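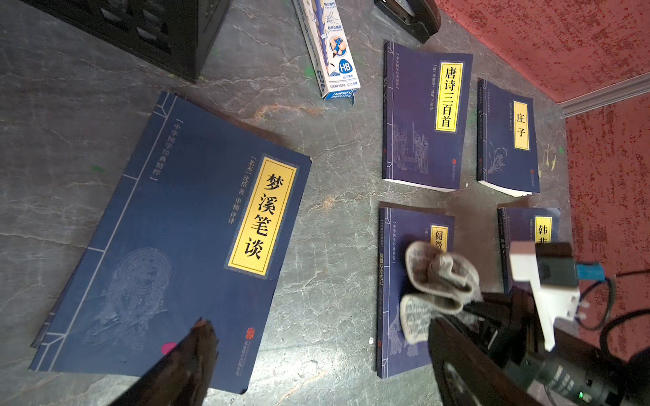
Skunby Ward Politics List

Home | Archive | Subscribe | Search | Help

Re: Grilwood council seat
Posted Thursday, 7:42 pm, by a list member in Girnholm

> I see Mirzaei is in for the Grilwood seat after all. That makes three
> candidates and I don't think any of them can get to a majority in
> August. Does the runoff rule still apply, or did they drop it when they
> redrew the wards? Also, has anyone heard where Mirzaei stands on the
> bus levy?

The runoff rule still applies. If no one clears half the vote in August, the top two go on to the November ballot. The redraw moved the lines on the east side and left the rest of the charter alone.

On the levy, Mirzaei told the Girnholm forum it should go back to voters with a smaller number attached. I was there and thought it was a fair answer, though it won't please the riders on the 19 bus, who have already lost their Sunday service. The incumbent voted for the full amount and hasn't moved. The third candidate skipped the forum and has no position on the website that I can find.

I wouldn't count the incumbent out. Last time the margin was 61 votes, and most of that came from the precincts north of the rail line, which are still in the ward. Mirzaei needs the apartments near Skunby Road to turn out, and they usually don't in August. Filing takes 100 valid signatures and all three have turned theirs in — the clerk is still checking one set.

The next forum is at the Grilwood library at 8 pm. Written questions only, so bring yours on a card.

Reply to list | Reply to sender | Next in thread

Contact the list owner | Messages copyright their authors | Back to top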